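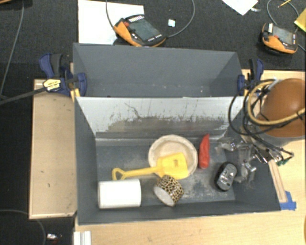
Robot Handling in Practice
Handout 4: Keeping a bin-picking cell in good order
Tassanee Khunthong

Welcome back, everyone. Last time we spent nearly the whole session on grasps, and I let the discussion run on because it was a good one, so the part about housekeeping got squeezed into the last few minutes and deserved better. I have written it out properly for you. Please read it before you come to the lab in January, and bring it with you, on paper if you can, as you will want to scribble on it.

Most of what follows is our own house practice, which grew up over several years at the Wongsuwan lab and has been argued over by a good many students. It sits underneath the formal safety standards and the maker's manual for whichever arm you are using. Where this handout and the manual disagree, follow the manual and come and tell me, and I shall correct the handout.

1. The cell and its edges

Start every session by deciding where the cell stops. A two-bin cell is a small thing, and it is very tempting to treat the table around it as a shelf. By the end of a long afternoon you will find pencils, sheets of paper, packets and odd scraps lying behind the bins, all put there by sensible people who meant to move them in a minute. I have done it myself more often than I would like to admit!

Our rule is that anything the arm could reach, or could drag with a cable, belongs either to the task or in the tray by the door. Notes go on the clipboard. If you must write something down during a run, step back, write it, and take the pencil away with you.

Mark the positions of fixed parts with tape, and replace the tape when it tears. Torn tape is worse than none in one respect, as the next group will line things up to whatever scrap is left and wonder why their picks are all off to one side.

2. Holding the bins still

Bins must be clamped. A heavy bin feels as though it will stay put, and then the gripper pushes against a wall and the whole lot slides across the tabletop, a little further each time. Clamp both ends. Check the clamps by hand, with the arm stopped, at the start of the session and again after any collision, however gentle it looked.

Think about where the clamps themselves stand. An upright handle beside a bin is an obstacle, and your planner doesn't know about it unless you have told it. Measure the handles in the position they will really be in once tightened, and put them into the collision model. The Didura template in the shared folder has 2 clamp shapes ready for you to adjust, so please use those and don't start from scratch.

3. Cables and hoses

This is the section I nag about most, and I make no apology for it.

A cable at the end of an arm needs enough slack for the full turn of the wrist and no more. Too tight and it pulls on its connector; too loose and it hangs in an arc that will catch on the nearest edge, very often the wall between two bins. Before the first run, move the arm at reduced speed to each corner of both bins, with the wrist turned both ways, and have your partner watch only the cables. Not the gripper, however interesting it is. Stop if anything touches, stop if anything goes taut, and write down the pose.

Hoses deserve the same treatment, with the added point that a hose which is fine in the middle of the bin may kink at the side. Look for the tightest bend, and look for it in the worst pose you can find.

4. Wear, and what to do about it

The walls and floor of a bin get scuffed. That is normal, and you needn't report every mark. What I do want you to record is any change in the pattern. A broad band of scuffing low on a sloping wall suggests one sort of contact, repeated many times, and a single long scratch suggests another, and each of them should send you back to your approach heights with a few questions.

Wear matters for the camera too. Pale, cloudy patches on a dark floor can look a good deal like the edge of a pale, shallow object to a segmentation model. Inspect the bin after every 400 picks, and take a fresh background picture of the empty bin when you do. The Stenuvo logging sheet has a line for it. If you are in the middle of a series, finish the series first – a background changed halfway through makes the results very hard to compare.

5. Choosing the objects

A good test set is awkward on purpose. I like to have something that rolls, something flat and wide, something shallow with a rim, something long and thin, and something with a shiny or busily patterned surface. Leopard-print tape is a lovely nuisance in this respect. Toys and household odds and ends do very well, and they are cheap to replace.

Let objects overlap. A shovel blade resting over the lip of a bowl is a fair problem and the kind of thing a real bin will give you. Students often tidy the objects apart without noticing that they are doing it, and then report a splendid success rate. Tip the objects in, leave them as they fall, and record the arrangement before the first pick.

Small things against a wall should be treated as a separate group in your results. The fingers have less room there, and averaging those picks in with the rest hides what you most want to know.

6. Hands, people and handheld controllers

Each handheld controller has a place to live when it isn't being held, and that place is never on top of paperwork and never within reach of the arm. If your cell has more than one, label them clearly, and say aloud which one you are picking up. Whoever goes near the bins keeps hold of the controller for that arm. Don't pass it across the table.

No hands in a bin while the arm is enabled, even to rescue one stuck object. Stop, confirm the stop with your partner, reach in, step back, confirm again. It feels slow for the first hour, and after that you won't notice you're doing it.

7. Before the January lab

Read the Hastiveck case notes, in particular the pages on cable damage. Then write half a page on one rule in this handout that you think is wrong or badly put, and how you would change it. Leave it in the box outside room 411, with your group's name on the front. Several of the rules above began as a student's half page, so do be frank.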